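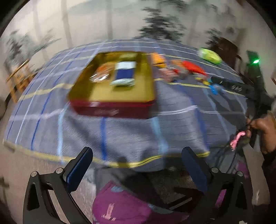
Noise and small-run releases, week 5 notes
D. Thongsuk, January 21, 2020

Readings first. If you haven't done the tape trading chapter do it before the next one, it comes up again.

Recap: last week = feedback as instrument. No-input mixer, contact mics, the pedal chain. Somebody asked if order of pedals matters. Yes. Distortion before delay and distortion after delay are two different pieces. Try both.

Today: what the format does to the sound

Cassette. Hiss, soft top end, saturates nicely when you hit it hard. Cheap to dub at home. Side length sets the shape of the work, lots of 90s tapes just run till the side ends. Is that a composition decision? (discuss)

Lathe cut. Each one cut singly in real time, so editions stay tiny. Often mono. Highs drop off toward the center, surface noise is part of teh deal. Loud low end can throw the needle.

CD-R. Clean, full range, no excuses. Harsh stuff can sound thinner here than on tape, which surprises people.

Listening
1. Nuchit, "Flestness". Tape, edition of 70. Listen for the drop in level near the end of side A. Edit or dropout? I go back and forth.
2. Nulov, "1123". Lathe. 4 minutes. Starts at full volume, no fade. Write down when you first hear something you'd call a rhythm.
3. Sondotlow, live set from July. Room mic only. Compare crowd noise with the quiet passages in Nuchit.

Terms to know: clipping, noise floor, wow and flutter, generation loss, harsh noise wall (not the same as harsh noise, please stop mixing these up in the papers)

Wall = static, dense, little change. Harsh noise = cuts, movement, events. Plenty sits in between.

Assignment
One page on any of the three. Describe what you hear before you say what it means. No "assault on the senses", I've read it enough times.
Then dub 5 minutes of your own material to tape, play it back, record it, repeat 4 times. Bring first and last generation. Label them!! Decks are in the cupboard by the door, sign-out sheet is taped inside. Left channel on the older deck is weak so check your levels befor you start.

Headphones at sane volume. Take breaks.

Next: field recordings, contact mics outdoors, wind.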